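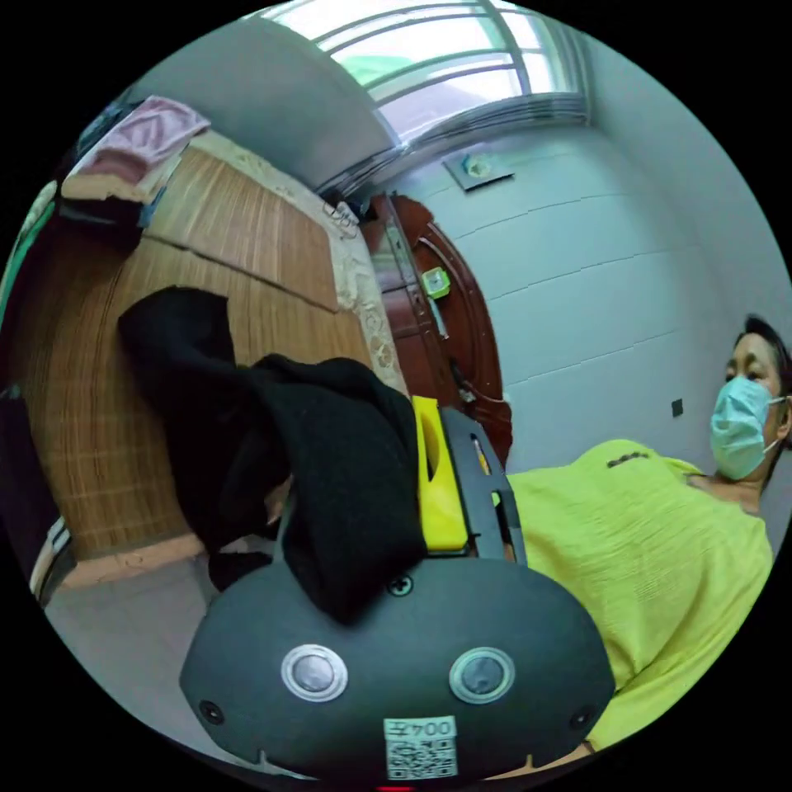

Section 4: Moving your recipes into Clemeo

OK, so you've got Clemeo installed and you've made your account. Now for the part I put off for months, getting all my old recipes in. I had 1,101 of them in Foulkes and a shoebox of cards on top of that, so I've made most of the mistakes already.

Set aside an evening. Mine took about 14 minutes for the import itself and then a lot longer for the tidying (I kept stopping to read things!).

1. Open Foulkes on your computer. The phone version can't export, so don't go hunting for the button like I did.

2. Go to File, then Export, and pick "Plain recipe file." Save it to your desktop.

3. In Clemeo, click the little gear and choose Bring In Recipes. Drag your file onto the gray box.

4. Leave "Match ingredients" switched on. Turn off "Guess servings." It decided my grandmother's pickle recipe fed 141 people.

5. Click Start and leave the window open until you see the green check mark.

Caution: Don't run the import twice. Clemeo won't spot the duplicates, and I ended up with two of everything plus a very confused shopping list. If it stalls, click Undo Last Import first and then start over from step 3.

Note: Photos don't come across from Foulkes. You'll have to add those by hand, one recipe at a time. I only bothered with the cakes.

Adding handwritten cards

1. Click New, then Type From Card.

2. Put the title in first. Clemeo saves under the title, and anything without one lands in a folder called Loose, where I promise you'll forget it.

3. Type the ingredients one to a line, with the amount at the front. "2 cups flour" works great. "Flour, 2 cups or so" ends up on the shopping list exactly like that.

4. Paste or type the method underneath and hit Save.

Note: There's a limit of 2,290 characters in the method box on the free plan. My Christmas bread went over, so I split it into dough and filling and linked the two.

Once everything's in, make a backup before you start moving things into folders. It's under the gear again, at the very bottom. Folders and tags are in Section 5.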